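Filed under: Fossils & Discoveries | Press Room

I've been itching to share this one since April! Our small dig team at Pranness has finished cataloging the Grultholm bone bed, and the final tally is 1,635 pieces of fossil fish, turtle and one very grumpy-looking marine reptile (well, his jaw, anyway).

We worked the site for 14 weeks, mostly in mud, with a lot of bad coffee from the gas station in Jaltness.
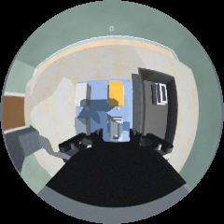 The jaw is what has us all talking. It still holds 20 teeth, and they're blunt and rounded, more like pebbles than knives. My guess is that he crunched shellfish for a living, though I've been wrong before and a few of my colleagues think he ate turtles. We argue over lunch.

Thanks to a Nakajima grant, we can now clean up the rest of the skull blocks, which are still in their plaster jackets and weigh more than my car.

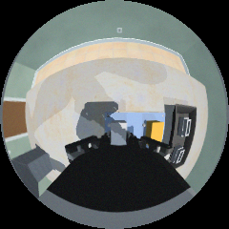
Cleaning starts this fall, and I'll post updates as the bones come out. The full catalog is free to read, and casts of the jaw are going to the Jaltness town library, where kids can pick them up and poke the teeth all they like. Reporters who want to see the real thing should write to the Pranness press desk, and please bring boots if you're coming out to Grultholm!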